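Stuvden Stone Sealer, 30 oz
Sold by Atell Surface Supply
Price: $70
In stock, ships from our warehouse

Read this before you order

We carry one sealer for stone countertops. It took a long time to agree on that one, and there are people here who would still prefer we carried none. Custódio Pinheiro, who buys for us, thinks half of all sealer sold in this country goes onto stone that doesn't need it. I think he's being generous.

So the first thing on this page is a test, and it costs you a spoonful of water. Put the water on a clean, dry part of the counter, somewhere near where you prepare food, and leave it for 30 minutes. Wipe it up. If the stone underneath has gone darker, it's taking in water and a sealer may help. If it looks the same as before, close this page and keep your $70. Do the test again in a second spot if the slab has a lot of veining, as one part can drink more than another.

What it is

Stuvden is a penetrating sealer for marble, limestone, travertine and the thirstier granites. It soaks in below the surface and slows down how fast liquids get into the stone. Slows down is the honest wording. The label on the bottle says "protects," and we have asked the maker to change it, so far without luck.

It's a thin, clear liquid with a mild solvent smell that hangs around the kitchen until the next morning. Open a window. It doesn't leave a film if you wipe it off properly, and it doesn't add shine. If you want your dull counter to look polished again, you want a stone refinisher, and you should get more than one quote.

What it won't do

It won't stop etching. We put this in capital letters on the old version of the page and people still called. Etching is what lemon juice, vinegar, wine and a good many bathroom cleaners do to marble: the acid eats a little of the surface and leaves a pale, dull mark. That's damage to the stone itself, and no sealer that soaks in can prevent it. A few brands hint that theirs does. Ask them to put it in writing.

It won't lift a stain that's already there. Sealing over an oil stain makes it harder to get out later, so deal with the stain first.

It won't do anything for quartz composite, laminate, porcelain or solid surface. These don't absorb enough to matter, and the sealer will sit on top and go smeary. We get more returns for this than for any other cause, and opened bottles can't go back on the shelf.

Where counters really need it

Most of the counter never sees trouble. The strip around the sink does, and so does the spot where the oil bottle lives. If your sink is set in below the stone, the cut edge of the slab is exposed all the way around, and cut edges tend to soak up more than the polished top. Dark sinks under pale stone make it easy to miss, as your eye goes to the basin and skips the rim.
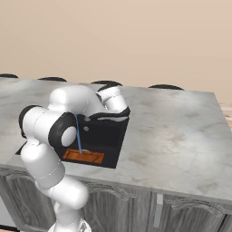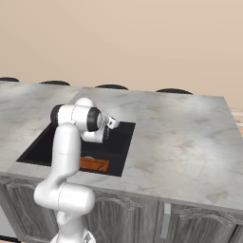 Gray marble counter with a black sink, both views.

Run a finger under the lip before you start. If you feel gaps in the silicone, fix those first. Water that gets in behind the joint will come up through the stone from underneath, and you can seal the top every April for the rest of your life without changing that.

How to put it on

Clean the counter with plain dish soap and water, rinse, and let it dry overnight. Damp stone won't take sealer. Don't use a spray cleaner the same day, even one sold for stone.

Wipe on a thin coat with a white cotton cloth, working in patches you can reach without stretching. Leave it 3 minutes. Then buff off everything that's left on the surface with a second, dry cloth. The maker's leaflet allows much longer than that, and in our shop the longer time left a haze on two kinds of marble. Follow ours.

If the stone passes the water test the next day, you're done. If not, one more coat. The leaflet suggests three, and we'd note who sells the bottle.

Try it first in a corner you don't care about. Some stones darken slightly and stay that way.

How long it lasts

The carton says ten years. We have no idea how they arrived at that, and when Margarida Quintela asked them for the test report she got a brochure. Repeat the water test once a year and reseal when the stone starts to darken. In a kitchen that gets used hard, the area by the sink will go first, and you can redo that part alone.

Compared with the others

We tried two more before settling. Zusora goes on more easily and smells less, but in our water test it gave out sooner, and it costs nearly the same. Veloso makes a wipe that claims to clean and seal in one pass. We couldn't tell the wiped half of the slab from the bare half. Perhaps we had a bad box. We bought another and got the same result.

Our testing was done on offcuts in a back room, with tap water, coffee and olive oil. It isn't laboratory work and we don't pretend otherwise. Ilídio Magalhães did the wiping and Valter Sequeira judged the stains without being told which piece was which.

Details

Size: 30 fl oz, metal can with screw cap
Base: solvent, flammable until dry
For: marble, limestone, travertine, absorbent granite
Indoor use; outdoor use not tested by us
Drying: keep water off overnight, no food on the surface until the next day
Storage: cool place, cap tight, away from children and pilot lights
Gloves: yes, not included

How much you need depends on the stone. A can is plenty for an ordinary kitchen with some left over for a bathroom vanity. Don't buy two to save on shipping – an opened can thickens on the shelf, and the second will likely be past its best before you need it.

From customers

"Did the water test on my granite, nothing happened, didn't buy. Leaving a review anyway." – Aníbal Rocha

"Works on the limestone. Hazed on me where I left it too long by the window, came off with a second wipe of the same stuff and a lot of rubbing."

"I was quoted $800 to have the kitchen sealed by the company that put it in. Did it myself before lunch. Smell is worse than they say."

Returns

Unopened cans, 30 days, you pay the postage. Opened cans we can't take back, for the reason given further up. Solvent products ship by ground only.

Page last checked 7/3/18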